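How to Set a Small Table So It Feels Like a Big One

Filed under: Small Spaces, Table and Kitchen

I have had a small table in every place I've ever lived, and I have grown very fond of them. My first was hardly bigger than a chessboard and wobbled if you buttered your toast with any enthusiasm. The one I have now came from Vevholm, cost me 799 secondhand with the delivery thrown in, and has hosted birthday breakfasts, a great many jigsaw puzzles and one memorable Tuesday supper where we passed the soup pot from lap to lap. So when readers write and ask how I manage, I'm always happy to go on about it at length, as you are about to find out.

You won't need to buy much for this, and maybe nothing at all. Give yourself a slow half hour the first time. After that it gets to be habit and you'll do it while the kettle boils.

Step 1: Clear it right down

Take everything off. I mean the mail, the pens, the candle stub you keep meaning to throw out, the lot. Put it on a chair or on the bed and wipe the bare table with a damp cloth, then dry it. A cloth laid over a damp table will cling in odd places and you'll be tugging at it all through the meal.

While the table is bare, check the legs. Push gently on each corner in turn. If it rocks, fold a bit of cardboard and tuck it under the short leg now, before there is anything on top that can spill.

Step 2: Pick the cloth

On a small table the cloth does most of the work. I like a pale background with a quiet check. Beige is my favorite because it hides crumbs and tea equally well, and it gets along with nearly any dish you put on it. Big bold prints can be lovely, but on a little table you only ever see a piece of the pattern, and then the plates cover that.

If your cloth has a printed flower or a line of writing on it, spend a minute deciding where you want that to land. I used to center it without thinking and then set a serving dish right on top. These days I lay the cloth, put an empty plate down where the food will go, and slide the whole cloth over until the pretty part shows.

For the drop, I go by feel more than by measuring. Enough to hang softly, and short enough that it doesn't end up in anybody's lap when they pull their chair in.

Step 3: Add one strong color

One, and please trust me on this! A single red placemat on a beige check looks cheerful and deliberate. Add a green one, a yellow one and a striped napkin, and your small table is suddenly very busy. My friend Emese Mészáros, who has a much better eye than I do, keeps a stack of red mats from Stisov and brings out just one when it's only her and a cup of tea. She puts it near the middle and lets the cup have it all to itself. I copied her years ago and never went back.

Rectangular mats are easier to place than round ones on a small table, as you can line them up with the edge and see right away if they're crooked.

Step 4: Put the cup down first, then build outward

Start with whatever you are going to drink from. Clear glass is a gift in a tight space – it takes up just as much room as a mug, but the color of the mat comes up through it and the table looks lighter. Set it on the mat, stand back, and then bring in the other pieces one by one, a tray toward the far side, perhaps a small lidded cup next to it, something in a frame if you like to have a bit of decoration while you eat. Leave the side nearest your seat as open as you can, as that's where your hands will want to be.

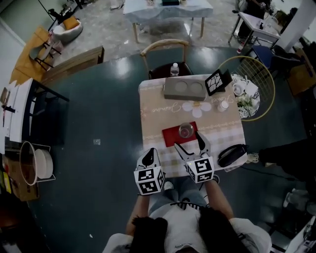 Step 5: Move the extras off to the side

Anything you won't touch in the next ten minutes can live next to the table. A round wire basket with a tray in it makes a very good side stand for a spare mug and a few sprigs of green, and it's easy to reach from a chair. I've also used an upturned crate, a piano stool and (for one whole August) a suitcase. Water bottles are tall and tippy, so mine waits on a spare chair until somebody is thirsty.

Phones, pouches and chargers are the hard part in our house. They creep back the moment you turn around. I bought a lidded box from Drelard for them and it works almost 18 days out of 20, which I consider a triumph.

Step 6: Sit down and reach

Sit in every seat you plan to use. Reach for the cup, reach for the tray, pretend to pour. If your sleeve brushes anything, move that thing back or take it away. I once left out this step and a guest wore the gravy, and she was very gracious about it, but I still think of it whenever I see her coat.

A note on washing

Shake the cloth outside before it goes in the machine, and treat tea rings with a little dish soap while they're fresh. I iron mine while it's still slightly damp, on the wrong side if there's any print. My Kwok cloth is four years old now and the check is as clear as the day I bought it.

Next time I'll write about folding napkins for people who hate folding napkins. If you have a way that stays put, do send it to me before then.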